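Reading time: 5 minutes

Chapter 6
Sorting by Written Label

In Chapter 5 the robot received its goal as a spoken sentence. Now we study a harder case, where the goal is written by hand on paper and the robot must read it before it moves. The method was proposed by Ilaria De Luca and Keegan MacPherson at the Relden laboratory, and we will call it the Wedlow method, as they do.

The task is simple to state. Two baskets stand on a table, each with its own paper label, and every object must go into the basket whose label fits it. The policy was trained on 200 demonstrations and tested in 15 trials. A trial counts as correct only if all objects are in the right basket at the end. Section 6.1 explains how the label is connected to the basket, and Section 6.2 discusses the errors of grasping.

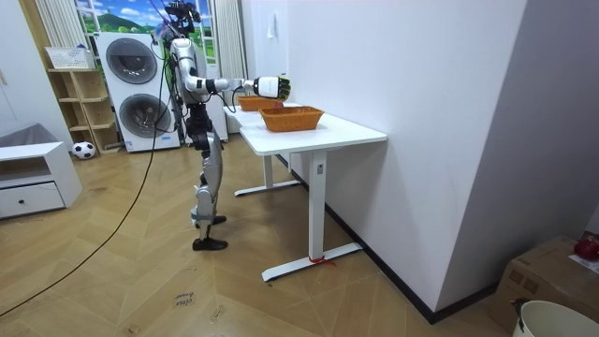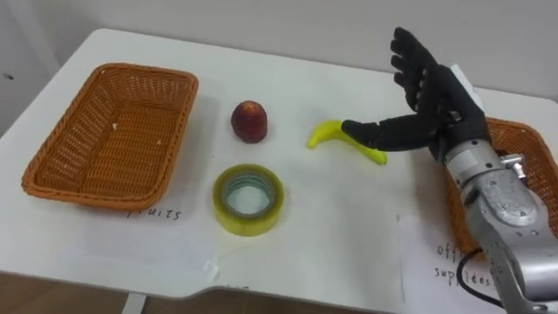
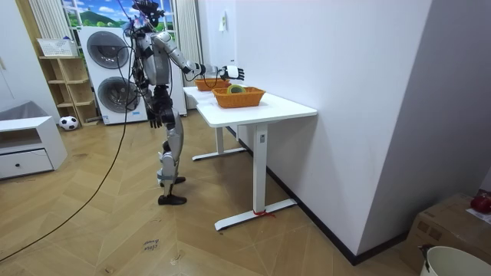
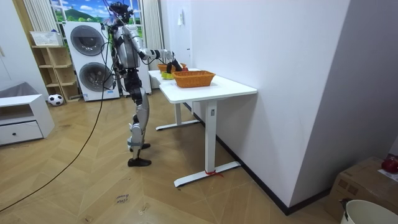

Fig. 6.1. The humanoid at the sorting table. The second picture shows the labels "fruits" and "office supplies".

Last updated: July
Copyright Vistley Press. Back to top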